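**Community shares or a straight loan for our equipment fund?**

**medard_mike**
Hello all, first proper post after months of reading, so forgive me if it rambles. A few of us in Drandport want to start a small fund to lend money to local people setting up on their own. Sewing, bike repairs, that kind of thing, with loans of up to £300 each. We've had pledges from 118 people, which is far more than I dared hope for! What we can't agree on is whether to take the money as community shares or just borrow it from the supporters and pay it back over time. Has anyone done either?

**Tansy_B**
Lovely idea, and well done on the pledges. We went with shares at Flisby and I'd do it again. People felt they belonged to something, they came to meetings, and quite a few put in a bit extra the second year. The paperwork took us most of a winter, mind you.

**old_ledger**
I'd have to disagree with Tansy, much as I enjoy her posts. Shares sound friendly until somebody's boiler goes and they want their money out. With a loan everyone knows the date they'll be paid. My brother-in-law still grumbles over the shares he bought in a village shop, and that was years ago.

**Tansy_B**
But that's down to the withdrawal rules, surely? Ours say plainly that you give 6 months' notice and the fund may say no in a bad year. We read it aloud at the first meeting and I've not had a cross word since. Well — one, but he was cross before he arrived.

**medard_mike**
Thank you both. The rules would be read by a solicitor whichever way we go. Can I ask what happens with pledges that never turn into money? I have a nasty feeling that 118 names won't be 118 payments.

**W_Grajales**
They won't, I'm afraid. Walter Grajales here, I looked after the books for a fund much like yours. We opened in May with a long list of pledges, and what came in was £2,019, a good deal less than we'd been promised. It was still enough to make a start, and our first loan went to a woman wanting to do upholstery repairs. She paid back every penny and then bought shares herself, bless her.

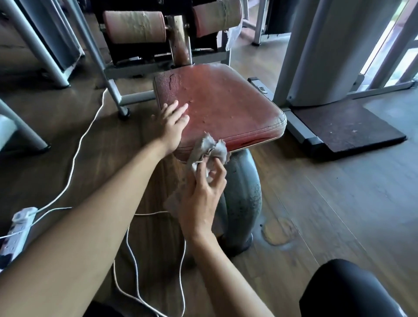 So my advice would be to plan on half of what's pledged and treat anything over that as a bonus. And keep your first few loans small, even if someone comes along with a marvellous plan and a very nice folder.

**old_ledger**
Half is generous. I'd plan on a third.

**quaylight**
Can I put in a word for using one of the online platforms? We used Lüthi and the reminders alone saved me hours of ringing round. They do take a fee, so read the small print, but people paid up much quicker with a button to press.

**Tansy_B**
Some of our older members wouldn't touch a button, quaylight! We had cheques, and one lady brought an envelope of notes to my door. You'd want to leave room for both, I think.

**medard_mike**
This is all so helpful, thank you. I'm leaning towards shares with Tansy's notice rule, and Walter's half for the sums. I'll take it to the others and let you know what they say. Tansy, would you mind if I messaged you for a look at your rules?

**Tansy_B**
Not at all, send away. They're long, so put the kettle on first.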